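**1/** Reporting in from the great tabletop project of March. I've been told a thread is the right format for this. I've also been told that I should just ring people, like an adult, but the people I'd ring have stopped picking up when the topic is tables.

**2/** Background for new arrivals. The old sorting table in the back room was a door. A proper door, with the hole where the handle used to be, lying on two trestles. Small things went down the hole. I have a relationship with that hole going back years and I'm not sorry it's over.

**3/** What the table is for: sorting. Buttons, screws, bread tags, cable ends, the little bags of spare bits that come with flat-pack furniture and outlive the furniture. Everything gets tipped out, pushed around by hand and sent to a bin of its own kind. It's the least glamorous hobby in the Southern Hemisphere and I won't hear a word against it.

**4/** First plan was a Duvow top. Plain white, wipe clean, very sensible. I had one on approval for a fortnight. White shows everything. It showed a crumb from the far side of the hallway. It showed crumbs I'd have sworn belonged to a previous owner. Back it went.

**5/** Second plan was bare timber, oiled. Lovely colour. Drank a cup of tea before I did.

**6/** Then I went to Wikura, the seconds place behind the tyre shop, where all the surfaces that didn't make it into somebody's ensuite go to wait. If you've never been, take a jumper and a tape measure. The signage is a suggestion. The prices are written on masking tape, sometimes on the right item.

**7/** I asked for something "grey, quiet, doesn't show the dirt". The fella nodded slowly, went out the back and returned with the loudest piece of marble pattern I've ever met. $170. I said it had gold in it. He said yes, it did.

**8/** I'd like to say I haggled. I said "does that include the edging" and he said "no" and I said "fair enough". The edging was another $60. I consider this one of my stronger negotiations.

**9/** Getting it home took 2 people, 4 old towels and a route that avoided the roundabout. I'm not describing the stairs. The wall has been touched up.

**10/** The edging is thin silver aluminium and goes together with corner joints, and the corner joints go together with little fittings, and the little fittings go together with language. The instructions (by Fluto, who I assume are a family of octopuses) have you hold both strips level, and the corner square, while tightening. With what, Fluto. With what.

**11/** A word on the backdrop, as it's been raised by a member of this household. Yes, it's black with white wavy lines. Yes, it's busy. The fabric came from the Ndung'u remnant bin and I chose it because I wanted a clear line between table and not-table. If a screw rolls off grey marble onto grey carpet, that screw has retired. On black you've at least got a chance.

**12/** I'll concede the waves don't match. On one side they run across and on the other they run up and down. I pinned the first bit, admired it, had lunch, and pinned the second bit in what I now believe was a different mood. It's staying. If you stare at the corner for too long you do start to feel as though you're on the Manly ferry.

**13/** Things people have said about the marble so far:

- "Oh."
- "Is that for in here?"
- "It's like a weather map."
- "Did you get to choose it?"

**14/** The weather map one is fair. There's a front moving through the middle that I've grown fond of, a sort of brown-grey ribbon, all folded over itself like a cliff face on a geology excursion. Beyond it there's a pale band that could be high cloud. I've caught myself forecasting.

**15/** The gold I was ready to resent. It's only thin, down at the near end, and it goes a bit yellow when the light's on it. I sat down at it for the first time expecting a hotel foyer and it was more like a decent biscuit tin. I've come round.

**16/** Where we're up to, corner on, yellow bin in its place at the right:
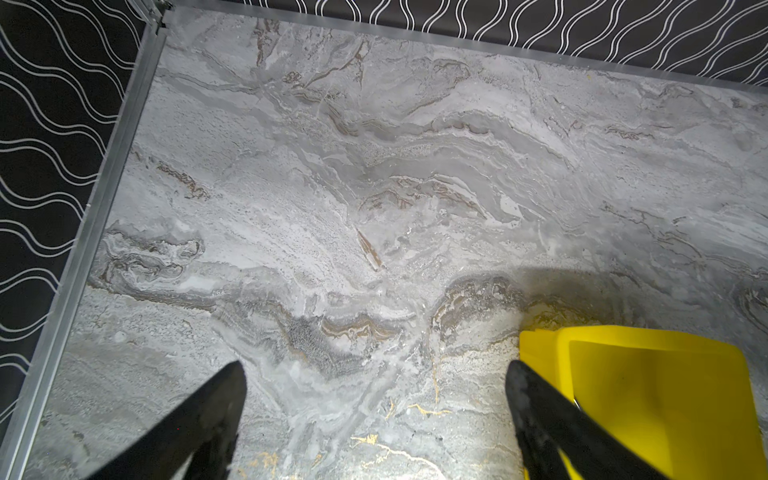 ## Questions I've been getting

**17/** *Doesn't the pattern hide the small stuff?* Some of it, yes. Brown things on the brown streaks are a gamble. Anything brightly coloured stands out beautifully, and I've started to feel warmly about red washers for the first time in my life.

**18/** *Why a yellow bin?* It was the colour they had. I've since invented a whole system in which yellow means plastic bits, and I present this to visitors as though it came first.

**19/** *Is it real marble?* It's marble-patterned. It's slightly speckled and has a bit of texture in places, and that's as far as I'm prepared to be questioned. At $170 you don't ask a surface about its parents.

**20/** *Could you not just put things away as you go?* Blocked.

**21/** Next job is the bread tags. There's a jar. The jar has been on top of the fridge since before the fridge. I'll do it after tea with the radio on, and I'm expecting at least one argument with myself over whether faded blue counts as blue.

**22/** The door, if anyone wants it, is out by the side gate. Free to a good home. Trestles not included, I'm attached to the trestles. Mind the hole.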